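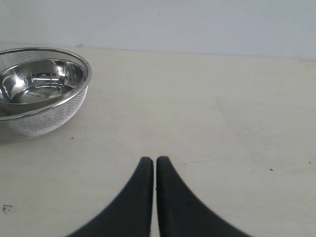

Mesh colander with a steel bowl nested inside.

Colander and bowl sets: your questions

Do I really need both pieces?
Probably not, if you own a decent mixing bowl already. The Wikell set is sold as a pair and priced like one. Check your cupboard first.

Is fine mesh better than punched holes?
For rice and lentils, yes. For pasta we doubt you'd notice. Mesh takes longer to clean, which the packaging never mentions.

Will the bowl catch all the water?
Only if you're rinsing a handful of berries. With the bowl inside the colander, as they're often stored, it catches nothing. Swap them round and empty it often.

The Stilel range says "rust-proof". Is it?
We'd treat that as a hopeful word. Dry the mesh after washing, especially where it meets the rim.

Can it go in the dishwasher?
The maker says so. Starch stuck in the weave tends to survive, so keep a brush handy.

How long can I take to return one?
14 days, unused, with the receipt. "Rinsed once" counts as used, we're afraid.

Do you sell the bowl on its own?
No. We've asked, and were offered 2 sets for the price of 2 sets.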